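Como limpar a correia e arrumar as caixas no fim do turno

Este guia é para a mesa de separação com correia verde. O trabalho leva uns 10 minutos, se as caixas já estão vazias.

Antes de começar, desligue a correia no botão e tire a ficha da tomada. Não limpe com a correia em movimento, mesmo devagar.

1. Passe um pano seco na superfície verde, de uma ponta até à outra.
2. Passe depois um pano húmido com sabão neutro. Eu uso o da Zullberg, mas qualquer um sem álcool serve.
3. Nos perfis de alumínio, o pó fica dentro das ranhuras - aqui é melhor um pincel estreito.
4. Limpe também as juntas entre os painéis da parede, de cima para baixo.

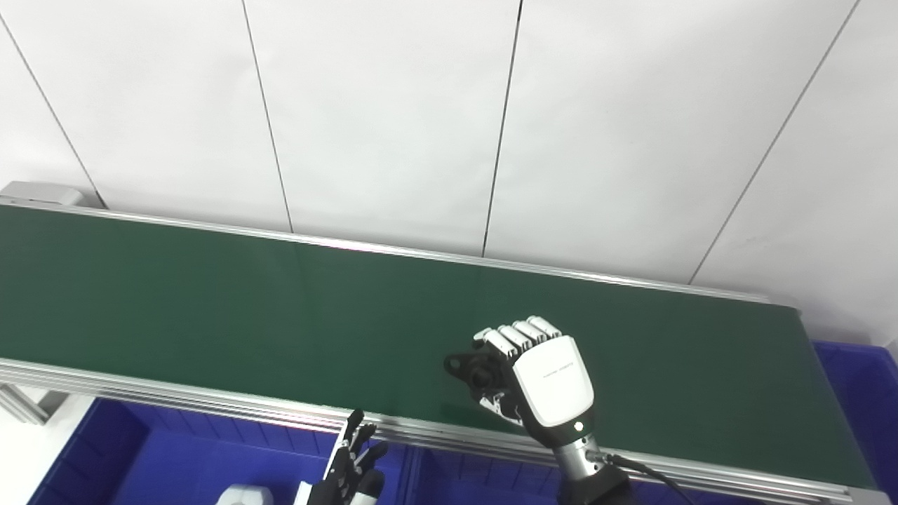

A correia verde entre as calhas, com as caixas azuis em baixo.

Para as caixas, a regra é simples: a maior fica à esquerda, a pequena do lado direito, por baixo do fim da correia. Lave o fundo e a nervura que divide a caixa grande, onde fica sempre algum resto.

Espere que a correia seque bem antes de ligar outra vez. Ao sábado, verifique também se os parafusos dos pés estão apertados.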